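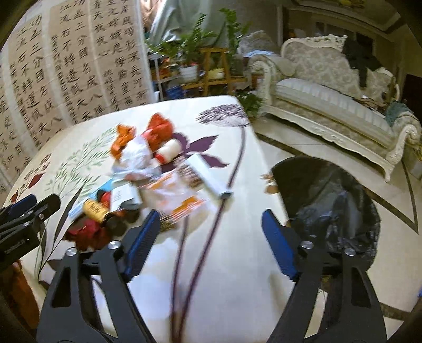 ## Re: Clearing of tables in the Hastbridge common room

Dear members of the list,

Thank you to Xiaoqing Gu for the message quoted below. The table in the picture, with packaging heaped at the center-left of the flowered cloth, is the kind of case the house rules are meant to cover. The following applies from Wednesday.

- Wrappers, crumpled bags and other soft packaging go into the round bin on the floor beside the table. The black liner is to be tied and replaced when full.
- Cans are to be emptied and carried to the recycling point in Room 9 – they do not belong in the black bag.
- Small boxes and cartons should be checked for contents, then flattened.
- The cloth is to be shaken out and left on the table. Replacement cloths may be requested at extension 230.

Groups using the room in the evening are asked to finish clearing by 11 p.m.

Regards,
Jolanta Wysocka
House Office, Hastbridge

> Xiaoqing Gu wrote:
>
> Dear House Office,
>
> Could the list be told what goes where after a shared meal? The Priltance group puts everything in one bag, while the Kang group sorts its cans. A written rule would settle the matter before the July bookings.
>
> Xiaoqing Gu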